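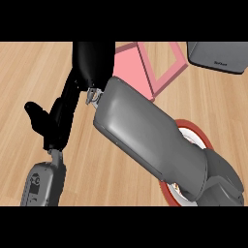 What did we want to find out? How much water the school in Kiminham could save by collecting rain from the roof of the sports hall and using it to flush the toilets.

Project report by Isamu Kikuchi
4 April 2026

Background

The sports hall is the largest single roof on the site. At the moment all the rain that falls on it goes down four downpipes and into the drain behind the bike sheds. The toilets next to the hall are flushed with mains water, the same water that comes out of the drinking taps. I chose this subject after our geography class visited the pumping station at Dollen in the autumn and saw how much treatment goes into water that is then flushed away.

Method

I put a plain funnel gauge on the grass beside the hall and read it every school morning in March. On Mondays the reading covered the whole weekend, so I have weekly totals for the full month but not a figure for each day. The site office lent me the building plan, and from this I worked out that the roof covers 388 square metres when seen from above. The slope of a roof does not matter for this kind of sum, only the ground area underneath it.

One millimetre of rain on one square metre gives one litre of water. Not all of it reaches the pipe. Some stays on the surface and dries off, and some is lost in the gutters. The booklet I used said to take off a fifth for a metal roof, so I did.

For the toilets I read the small meter in the cleaning cupboard at the start and end of one school week.

Results

The wettest week gave just over 10 mm in the gauge. After the deduction that comes to a little more than 3100 litres. The driest week gave 2 mm, or a bit over 600 litres. The other weeks fell between these.

The meter showed that the toilets used 2122 litres in the week I measured. In the wettest week the roof would have covered this with water left over. In the driest week it would have covered less than a third.

Size of the tank

A tank evens out the wet and dry weeks, but only if it is big enough. I compared two sizes from the Gumede catalogue in the library. The smaller one holds less than a week's use and would often overflow after heavy rain. The larger one holds nearly two weeks' use and would fit along the north wall, where the ground is already paved. The fire door there has to stay clear, which leaves room for one tank only.

Problems

My gauge blew over in the second week and I lost one reading. I used the figure from the Oltimik allotments for that day, which is a short walk away but more sheltered. The meter was read for one week only, and there was a netball tournament on the Thursday, so the use may be higher than normal.

Further work

I would like to repeat the gauge readings in a summer month and read the meter over a whole term. The cost of a pump and the extra pipes also needs to be looked at, as I only had the price of the tanks.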